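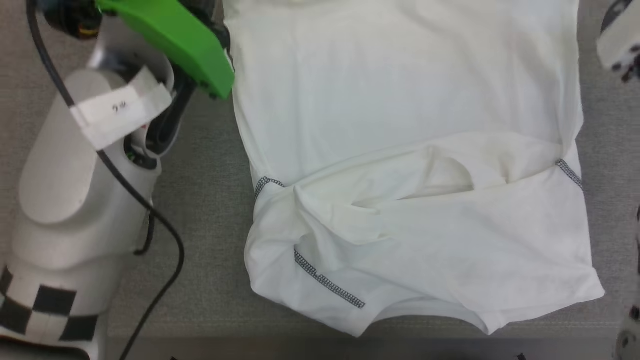 *White T-shirt with dark gray seams, half folded.*

**Shirt swap + mending table - 30 April 2018**

Quick one, the printer wants this by noon. Swap is back on at the Travoden hall, doors at 9, same side entrance as in November. Bring up to 2 bags. Clean stuff only please, and check the pockets.

What we need most: plain tees, kids' sizes, anything cotton. What we have way too much of: ties, single gloves, adult fleece. Please no more fleece.

November total was 79 bags in, nearly all of it gone by closing. Leftovers went to the Wirkska shelter and they've asked for more - socks especialy, new ones if you can.

Mending table is by the kitchen again. Hems, buttons, small holes. No zippers this time, the good machine is still in the shop. If your seam is coming apart on a stretchy knit, don't pull the loose thread! Tape it down and bring it over.

Lunch from the Mughal, pay at the counter, cash is easier. They're doing the lentil thing again.

Parking - not on Tramimis Street, they do ticket. Use the lot behind the libary and walk through.

Want a table of your own? Leave a message at ext. 3053 with your name and what you're bringing. Tables are free, chairs you bring yourself.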